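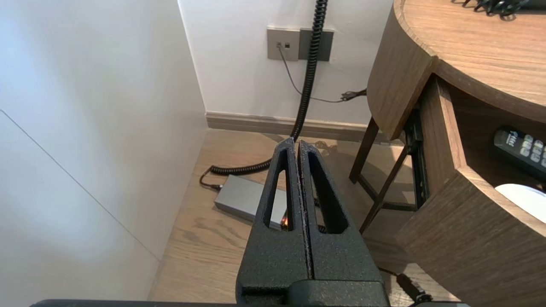
Household Tips > Around the House > Cords, Plugs and Dust

Cords are the one job I put off longer than the oven, and I put the oven off for months at a time. I'd happily wash every window in the house before I'd get down on my knees in a corner and sort out what goes where. But a corner is where they all end up, isn't it? You have your wall plate with its couple of little ports, a thin grey cable wandering down the wall from one of them, and then a big black coiled cord coming down past the lot and sprawling across the floorboards to a silvery box with a small orange glow near one end. It's a very ordinary sort of corner, and there is one like it in nearly every home I've ever been asked to help tidy. So put the kettle on, find a cushion for your knees, and we'll work through it together.

First of all, look before you pull. I know the temptation is to grab the whole nest and drag it out into the light (I have done it, and I have dragged a lamp off a sideboard doing it), but you will learn far more by following each cord with your eyes from one end to the other. Start at the wall and finish at whatever it feeds. Say it out loud if that helps, I always do, and my neighbour Noémie Courtois has long since stopped asking who I'm talking to.

Once you know what each one is, label it. A strip of masking tape folded over on itself makes a little flag, and you can write on it in ballpoint before you stick it on. Put 2 flags on every cord, one at each end, so you can read it whether you're crouched at the wall or reaching behind the cabinet. If you like a nicer finish, Arketti sells fabric tags in a packet and they're quite pretty, but the tape does the same work and I've had some flags last for years.

Now, coiled cords. People will tell you to stretch them out and pin them flat along the skirting, and I do wish they wouldn't. A coil wants to be a coil. Stretched tight, it spends its whole life tugging at the plug, and sooner or later it'll pull itself loose or pull something over. Let it hang with a bit of slack, and if there's too much of it on the floor, gather the spare into one loose loop and hold it with a soft hook-and-loop strap. Never a cable tie pulled hard, please, and never a rubber band, which goes gummy and leaves a mark the colour of old honey.
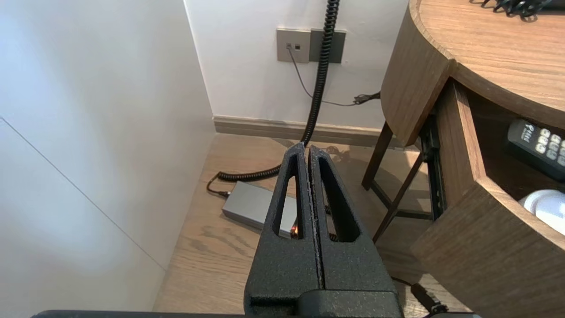 Power boxes and adapters need a word to themselves. They get warm when they're working, so they like air on every side. Don't tuck one under a rug, don't bury it behind the curtains, and don't let it sit in a heap of its own cords. If you want it up off the boards, stand it on a ceramic tile left over from the bathroom, with plenty of space around it. I used to hide mine in a lidded basket until my brother-in-law, Timothée Gautier, put his hand on the lid one evening and gave me quite a talking-to, and he was right.

Then there's the dust, which loves a cord more than it loves anything else in the house! Switch off at the power point and unplug before you clean, and check that whatever you're switching off doesn't mind. A dry microfibre cloth, pinched around the cord and drawn along slowly, will bring off a surprising amount of grey fluff. For the spirals I use a soft paintbrush, one of the cheap wide ones, and work it around the coils a few at a time. Wall plates get the same dry brush. No sprays near the ports, and no damp cloth either, however grubby the plate looks.

Timber floors mark easily, so do lift the boxes and plugs when you move them instead of sliding them along. Small felt pads under the feet of the furniture are well worth having too, and while the cabinet is shifted you can sweep right back to the skirting board. I bought a roll of felt from Tralness last May and cut my own, and there's still plenty left. If a cable is going to be pinched when the furniture goes back, leave the piece standing out a finger's width. You won't notice the gap, and the cable will be much better for it.

Anything left over with no flag on it goes in a shoebox with the date on the lid. Mine says 15th March. Whatever hasn't been asked for by the time you next do the corner can go to the e-waste drop-off, and most council depots will take cords along with old phones and batteries if you keep them in separate bags.

A reader wrote to ask about the flat stick-on channels you can paint to match the wall. They're fine for a thin cable, but wipe the wall and let it dry properly first, and warm the adhesive strip between your palms before you press it down.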